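About us

Roltell makes small flanged metal parts for other manufacturers. Most of what leaves our building is no bigger than the palm of a hand: bearing housings, pivot mounts, guide bushes, spacers and end plates. They go into packing machines, hospital beds, sewing machines and sliding doors, and most people who own one of those will never see our work.

The firm was started by Heikki Aaltonen in a rented unit on the Grerkport estate with one secondhand lathe and an order for 12 pivot mounts. The customer was a bakery equipment maker who had been let down by his usual supplier. He is still on our books, and he still orders the same mount, though the hole spacing has changed twice. We moved to our present unit on the other side of the estate when the first one ran out of floor.

Heikki runs the machining side. Roxana Dumitrescu joined as an inspector and now looks after everything that happens after a part comes off the machine - washing, finishing, checking, sorting and packing. The two sides share a wall and a kettle.

What we make

Our standard range is called Karaki. It covers two-hole and four-hole flanges with a raised boss, bored to the customer's shaft size. The two-hole type is the one we sell most of. It fits in narrow spaces where a square flange would foul something, and it can be swapped with one hand and a hex key. The parts are offered plain or in black.

Mitau is the name we use for work made to a customer's own drawing. If you only have a worn part and no drawing, send us the part. We will measure it, draw it up and send you the drawing to approve before any metal is cut. The drawing is yours to keep whether you order or not.

The catalogue currently lists 2,656 part numbers. A good many of those are the same shape in a different bore, and some have not been ordered for years, but we keep the drawings and will make them again on request.

How the finishing room works

Parts arrive in the finishing room washed and dried. They are sorted by order and put on the belt one at a time, flange down, boss up. We tried running them in groups and found that the edges knocked together and marked the finish, so we stopped. Each part is looked at for burrs round the bore and the mounting holes, then for scratches on the face. Parts that need a second look are set aside and dealt with at the end of the batch.
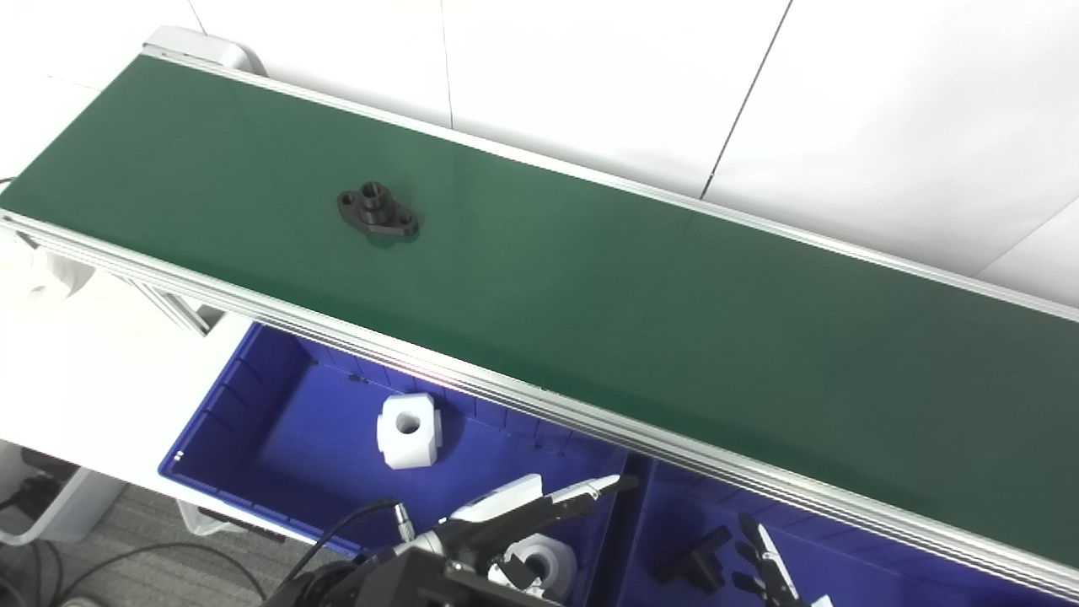

Bore sizes are checked with plug gauges. On a new job we gauge every part in the first batch. On a repeat job we gauge the first 3, and then one from each tray until the order is finished. The gauges are kept in a drawer by the inspection bench and are sent away for calibration every May, so if you have an urgent job that month please ring early and we will work round it.

Passed parts are wrapped singly in paper and boxed with a card giving the part number, bore size and batch. We gave up plastic sleeves for the standard range two years ago. The paper takes slightly longer to fold but it is easier to open on a workbench, and several customers asked for it. If you need sleeves for parts going into a clean area, put a note on your order.

Order sizes and delivery

There is no minimum order. A single part costs more per piece than a box of them, as you would expect, and the price list shows where the breaks fall. Standard parts in stock go out the same day if we have the order by 2 in the afternoon. Karaki parts that are out of stock normally take 4 working days. Mitau work depends on the drawing and we will give you a date with the quotation. If the date slips we will telephone you.

Returns

If a part is wrong, send it back with the card from the box. The batch number lets us find the rest of that run and check those too. We replace faulty parts first and sort out the paperwork afterwards.

Visiting

Customers are welcome to come and see their parts being made. Please ring first so that someone can meet you at the door, and wear closed shoes. Parking is at the side of the unit - the spaces at the front belong to our neighbours. The trade counter is open from 8 until 4.30 and closes for half an hour at midday.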